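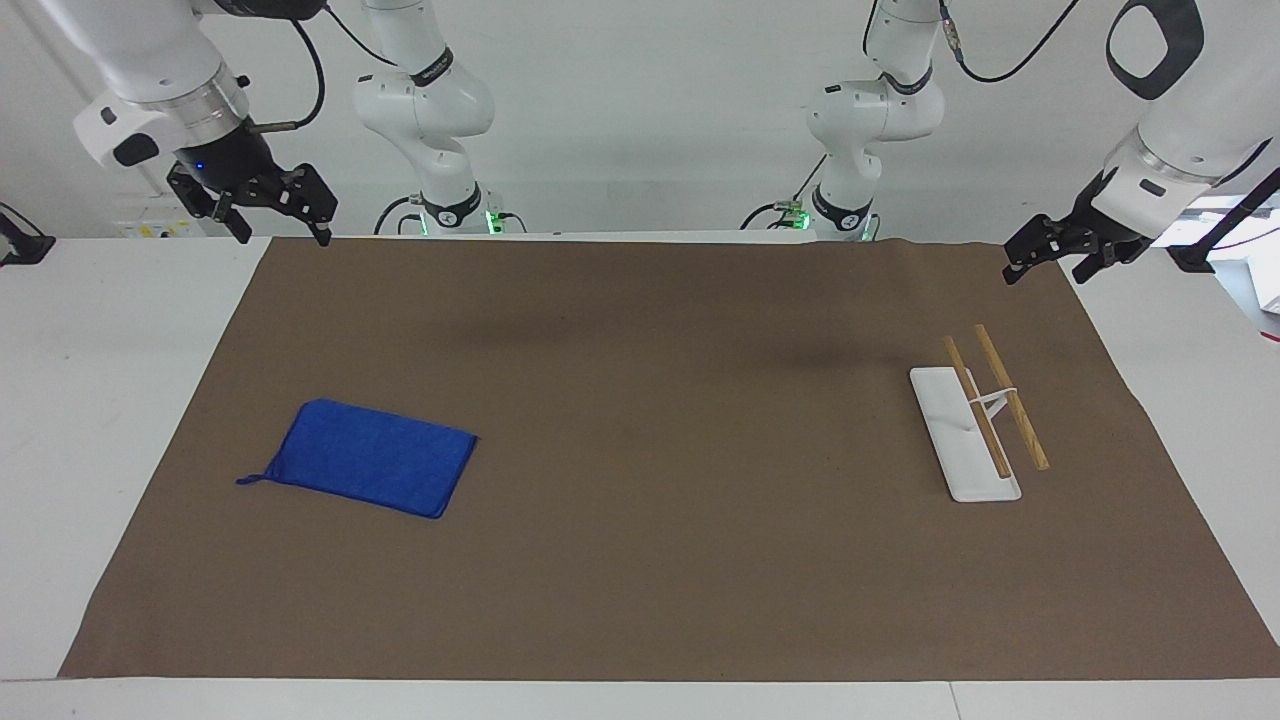

Fold it one time more and use only the clean side, Relu Roman told me when I asked him how he wipes his own table. I followed his advice and I am still not satisfied, so I ask here.

Plindidach Help > Home and table > Cleaning cloths

Blue microfibre cloth on a white table: how to fold it, how to wash it, and what to put under it?
Asked by Marchetti

I have a white table where I do small jobs, mostly glueing and sorting. I bought a blue microfibre cloth for it. After I wipe, I find small blue hairs on the white surface, and I also have a white tray where they are visible even more. To protect the table I have put a big sheet of brown paper over most of it. The paper has some creases now and a few dark patches, and I do not know if I should change it or if it can stay.

My questions are the following. Must the cloth be washed before the first use? Is it correct to keep it folded on the paper between two jobs, or should it hang? And is brown paper a good idea at all, or is there something better which is also cheap?

I have washed the cloth one time, together with a bath towel, at the normal programme. I did use softener. The table is not lacquered, I think, but I am not certain. The seller, Esten, wrote only "easy care" in the description.

I add how I usually have it: the tray with the wooden sticks to one side, the cloth to the other side, and the paper under everything. If there is a more practical arrangement, please say so also.

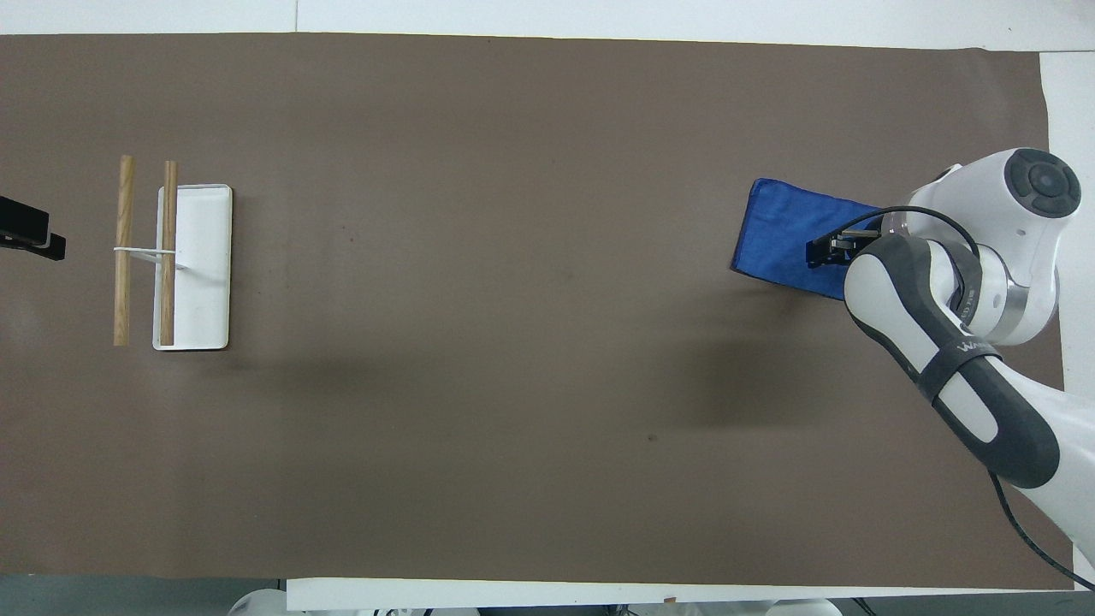
Trelo
Softener is your problem, and also the bath towel. Softener leaves a film on the fibres and after that the cloth only pushes the dust from one place to another. The towel gives its own fluff to the microfibre, which holds it very well, and then you find it again on your tray. Microfibre must be washed only with other microfibre.

What I would do:

Wash the cloth alone, 2 times, with a little liquid detergent and no softener. A small spoon is enough. Forty degrees is fine for mine, but look first at the label.
Shake it outside and let it dry in the air. Do not put it on the radiator.
If it still loses blue hairs after this, use it for the floor and buy a different one.

For the fold, I make it in half and in half again. You get more clean faces like this, and you can turn it when one is dirty. Folded flat on the paper is all right when the cloth is dry. When it is damp I would hang it, as the brown colour of some papers can come out on the table. This happened to me with a packing paper – the mark went away only after a week of rubbing, and I was not very popular at home.

About the paper itself: creases do no harm if you only sort things. For glueing I would change it when the patches feel rough under your hand. Take a heavy one. I use 250 grams per square metre, it lies flat by itself and I do not have to tape the corners. My room is at 21 degrees the whole year, so perhaps in a damp room it will curl more.

gluepot_anna
Just use an old bedsheet?? Works for me.

Trelo
A bedsheet is soft, yes, but glue goes through it. For sorting only, why not.

windowsill
I agree with the washing, but I have another opinion about the arrangement. If you are right-handed, the cloth on the right is good. I would keep the sticks flat in the tray so that they cannot roll to the floor. And leave a white margin of table free along the front, so that your sleeves do not pull the paper with them.

For the small hairs on the tray, a damp kitchen sponge takes them quicker than any cloth.

Marchetti
Thank you to all. I will wash the cloth alone this evening and leave the softener in the cupboard. The paper I keep until the next glueing.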